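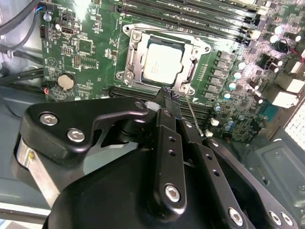 Workshop notebook, Mesar hardware room
6 August 2018
Entry by: Marlene Brito
Present: Tharindu Seneviratne, Bianca Munteanu (morning only)

Purpose of the session. To continue the processor work on the desktop towers received in May, to agree the handling procedure before the remaining machines are opened, and to record the points raised by Shirin Farahani on the previous draft.

Asset 1481 was used throughout. It was disconnected from the mains and left to stand before the side panel was taken off. The panel and its screws are on the lower shelf, in the tray marked Escobar. They should stay together, as the screws from the other batch have a different thread and two have already been forced.

Procedure as agreed:

The socket lever is released and raised fully before the retention frame is opened. The frame is not to be lifted by its corners.

The processor is held by its edges only. The contact side is not touched, wiped or blown upon. If it has to be put down, it goes into a clamshell with the heat spreader uppermost.

Before seating, the corner mark and the notches are compared with the socket. The processor is lowered straight down and is not slid into position. No pressure is applied to it by hand at any stage. Any resistance comes from the lever, and if the lever feels heavier than usual the work stops and the contacts are inspected under the magnifier.

The old paste is removed from the heat spreader with a lint-free cloth and isopropyl alcohol. Tharindu prefers to clean the processor before it leaves the socket. Bianca prefers to clean it afterwards, in the clamshell. Both methods are accepted for the present, provided that the method is written on the asset sheet.
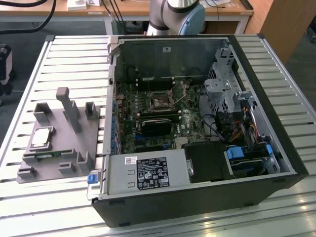

Access to the board was discussed at some length. The draft procedure required the motherboard to be taken out of the case before any work on the socket, and Shirin had questioned whether the additional handling was justified. We are now in agreement with her. With the tower on its side and the interior facing upwards, the socket can be reached from above, and the board may remain on its standoffs. The power supply and the drive cage also stay in place. The yellow, red and black power leads loop beneath and beside the cage and should be kept there, clear of the socket. The slatted table is acceptable for this work, but small screws are easily lost through the gaps, and a cloth is to be laid under the working side of the case in future.

Memory. Modules are to be removed and refitted in pairs, and the slot positions noted on the sheet. Tharindu reports that on two of the May machines the clips had not closed fully at the outer end. This should be checked by eye on every board.

Time. The full sequence, from opening the frame to closing the lever, took roughly 8 minutes when carried out without interruption. The figure excludes cleaning.

Consumables. Paste is sufficient for this week. The cloths from Pridness shed fibres at the cut edge and are not to be used on contacts. Ignacio Rivas has been asked to order a box of 1000 of the previous type.

Outstanding:

Asset sheet to be revised to include the cleaning method and slot positions (Brito).

Magnifier lamp flickers when the arm is moved. To be reported (Munteanu).

Five further towers to be brought up from the Fimura store, if the lift is in service. Otherwise they wait until it is.

Spare clamshells: none left in the drawer. Check the cupboard by the door before ordering.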